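Suture thread for leather repair??

Kevgate Craft Boards > Hand Sewing > Thread and Needles

moldy_awl
2 December 2022
Quick one. Ran out of waxed thread halfway through a bag strap. Have a box of old nylon suture packs from a yard sale. Anybody sewn with the stuff? Strap is thin, 2 layers. Need it done by tonight if I can.

tansybee
Dont. It's springy, remembers every bend from the pack. Knots slide right out unless you do extra throws. I tried it on a wallet, redid the whole thing in Relik poly a week later.

pennyrail
Disagree. Fine for short runs. Tie each stitch off by itself instead of one long run, then if one goes the rest hold. Same idea as surgeons use.

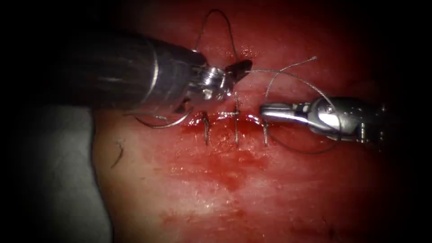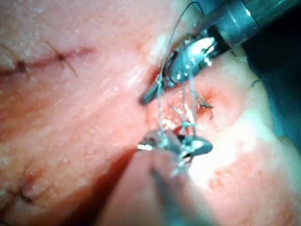 stitching in tissue, metal tips doing the work

tansybee
Ok but tissue isn't a strap that gets yanked on all day. And who wants a row of little knots on a bag.

pennyrail
Inside of the strap. No one sees it.

moldy_awl
Its a shoulder strap so I'd feel them tho

gusset77
Saddle stitch with two needles and be done. Coste sells small spools of waxed poly, item 2893, I've had mine for years. Suture is too thin for leather anyway, cuts right through the hole edge.

pennyrail
Depends on the size. Thick ones are ok. Never had one cut through.

gusset77
Give it a winter.

moldy_awl
Going to the Fekach store before they close, will see what they have. Keeping the suture for doll clothes maybe. thanks all

tansybee
Get the 0.8 if they have it, and bring the strap so you can check it agianst the holes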